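Planning and Paying for Equipment
Notes for session 7, Marcelino Seixas

Last time we got as far as the wish list, and most of you came back with an arm, a gripper and a price. Good start! Now we do the boring half, the one I got badly wrong on my first lab at Lins.

I had 2000 dollars for hand-held grippers and I spent every cent of it on hand-held grippers. No spare fingers, no screws, no threaded inserts, nothing for the objects we meant to pick up (I still wince). So please, split your budget before you open a single catalog. I keep 40 percent back for parts that wear or break, and I write that line first so I can't talk myself out of it. 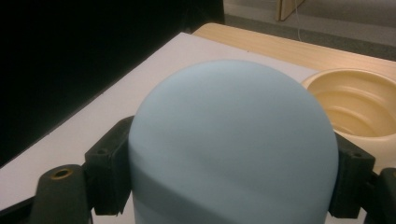
The other thing is lead time. Rusness quoted me 36 days for a set of fingers, and Brusurell wanted less money but couldn't give me a date at all. I went with Rusness. You may decide differently – if your project starts in July and it's still winter, a vague date may be fine. Put both quotes in your plan anyway, with the shipping written out on its own line.

Objects need a line too. Bowls, cups, boxes, whatever your task calls for, and buy doubles of anything you'd be sad to lose. Household stuff is cheap, but shops change their stock all the time and then you can't get the same bowl again.

For the homework, take the Siluvitz case from the reader and redo their budget on one page. I want to see purchase, spares, objects, shipping, and the hours of whoever puts it all together – people always leave out the hours. Bring it on paper, we'll swap and mark each other's.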